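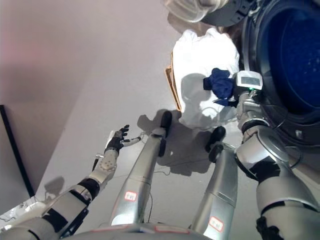 The dark cloth goes up to the washer door, with the whites still down on the floor.

Home Kitchen Laundry Workshop Garden Ask Us

What I Learned About Laundry at a Robot Open Day

6 min read

My sister-in-law had an extra ticket to the open day at Gustach, and I said yes mostly for the outing (and the lunch, which I'd heard was good). I expected speeches. There was one, a short one, and then they let us stand and watch a robot called Clarine do the wash, and I stayed put so long that I missed the second half of lunch altogether. I'm still a little sorry about the lemon squares.

If you've been reading this page for a while, you know I have opinions about laundry. I've done it for a family, for a church kitchen, and for one very muddy summer camp, and I thought I had it pretty well worked out. Then I watched a machine do the same job slowly, one reach at a time, and I came home and changed how my own laundry corner is set up! So I've written down what I picked up, along with a few old habits of mine that got reminded into place.

Start with where the basket goes

Đạt Lã was the one talking us through the demonstration, and he was very patient with a crowd that kept interrupting him. I asked how they decide where to put the basket, and he said they'd moved it all over the floor in February before they were happy with it. Too far to one side and the robot had to swing its arm across with a handful of wet or dry things dangling. Too close and the basket got in the way of everything else.

Well, I'd had my own basket on top of the dryer for years, and I'd been lifting every load up and then down again. Now it sits on the floor right under the open door. If something slips while I'm unloading, it lands in the basket and I don't have to rinse the lint off it. If bending is hard on you, a low stool under the basket gives you back a few inches and you still get the catch.
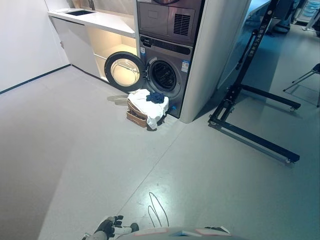 Washer door open all the way, basket on the floor just below.

Open the door all the way

I know how this sounds. But go and look at how you do it. I was in the habit of opening mine partway and holding it there with my hip, because the hamper was behind it. Every sleeve and towel corner caught on the rim. With the door swung clear back you have both hands free and a straight path into the drum, and if your door won't go all the way, move whatever is stopping it. In my case that was the hamper and a bag of potting soil that had no business being there in the first place.

While it's open, run a dry cloth around the rubber gasket. I do it after the last load of the day, pulling the fold back gently with a finger to get at the bottom, where the hair and the coins end up. Then leave the door ajar so the drum can air, unless you have little ones or a cat who likes a cave. In that case, shut it and air it when you can keep an eye on things.

Look inside your whites

This is the one I'd put on the refrigerator. Dark small things love to hide in big white things. A navy sock inside a pillowcase can ruin your whole afternoon, and by the time you see it you've got a load of pale blue undershirts. I hold each big white piece up by one edge and give it a good shake over the basket before it goes anywhere near the washer. Fitted sheets need it more than anything else, and you want to feel down into all the corners.

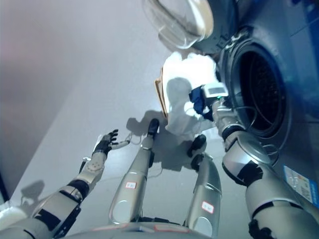 I'm fussier about this than I used to be. A woman standing next to me said she keeps a mesh bag hung on a hook just for socks, and everybody in her house drops theirs straight in at night. The bag goes into the wash zipped up and comes out the same way. I've started doing it, and I've lost a lot fewer socks since, though the dog has probably had a hand in the ones that are still missing.

If you do find a stray after the wash, don't put anything in the dryer. Heat is what makes the color stay. Run the whites again by themselves, cold, and check them in daylight before you give up on them.

Take smaller handfuls

I'm a great one for hugging the entire load to my chest and marching off with it. Watching the robot take hold of one bunch and carry it by itself made me feel rather sloppy. Small handfuls don't tangle as badly, and you notice what you've got. You'll see the stain you meant to treat, or the tissue in the pocket.

It matters for loading, too. Put pieces in one at a time, loosely, and stop while you can still fit your hand in sideways over the top. I weighed a load of towels on the bathroom scale once I got home, and it came to 15 pounds, which was more than I'd have guessed and more than I'd been giving the poor washer credit for. I split it in two the next time and the towels came out much softer.

A few odds and ends

Keep the floor in front of the washer clear enough to stand with your feet apart. Your back will thank you.

Wipe the detergent drawer when you wipe the gasket, so you only have to remember one chore.

Fold on a counter if you have one near, even a narrow one. I was folding on the bed, and the pile got slept on.

The next open day is at the Curau building, and I've already asked for my ticket. They're planning to show dishes, so send me your dishwasher questions and I'll try to get them in front of Đạt. I'm also going to get to the lunch table first this time.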